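Building a hand-held gripper for recording chores, part 2: fitting the jaws

Last time I got as far as printing the fingers and swearing at the first pair. This part covers bolting the whole thing together, setting the jaws so they meet properly, and doing a first run on real laundry. If you haven't got your printed parts yet, go back and do those first, and have a look at the note on warping while you're there (I ignored my own advice and lost an evening to it).

I do most of this at the shared workshop in Hevcombe, but you could manage all of it at a kitchen table. The files are the Skavgate set, version 7, with my own changes to the base plate. The older versions have a thinner finger that flexes far too much once you pick up anything heavier than a sock.

What you'll need

The two curved fingers, the base plate, the bolts, a hex key that fits them, a drop of thread lock, and a scrap of cloth for testing. Grab a small file too. Printed holes always come up tight on my machine and yours may well do the same.

Putting it together

Start by cleaning out the holes. Run the file round each one until a bolt goes in with a bit of finger pressure. Don't drill them, as I cracked a plate that way and it was a long print.

Lay the base plate flat, drop the finger joints into place and put the big round-headed bolts in on either side. Do them up until they just bite and leave them there for now. The fingers should swing freely and fall under their own weight when you tip the plate. If one sticks, take it off and file the inside face a little, then try again.

Next come the jaw pieces near the tips. Each is held by a small bolt, and this is where I got it wrong twice. If you tighten one side fully before starting the other, the jaws end up skewed and only touch at a corner. Nip both up by hand, close the fingers gently, hold them shut, and then tighten each one a quarter turn at a time. Thread lock goes on last, once you're happy.

Now go back to the big bolts and snug them up. Too tight and your hand will ache within minutes, too loose and the tips wander about. I like mine on the loose side.

Checking the grip

Close the jaws on a sheet of paper and pull. You want a steady drag all the way across. Then try the scrap of cloth, bunched up first and flat after that, because flat cloth on a smooth table is horrible to get hold of and you may as well find out early!

First run on laundry

For the camera I used the wide-angle Nodell lens, which bends the table edges a fair bit but gets the fingers and most of the room in together. My clip came out at 1,107 frames, and I saved number 142 to check the jaws against.

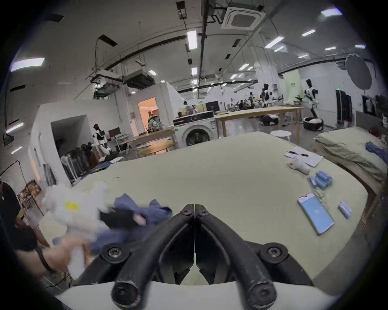 Frame 142: jaws touching near the tips, blue cloth on the move toward the centre.

Look for a gap between the fingers lower down with the tips together, the way mine sit in that frame. If yours touch all the way along, the jaw pieces are in the wrong way round (easily done, they look almost the same). Swap them over and repeat the quarter-turn business.

Go through a few frames from the start and end of your own clip as well and compare where the tips sit. If they've drifted, the big bolts are working loose and want another nip.

Part 3 will be the Janevski trigger spring, once I've found one that doesn't ping across the room.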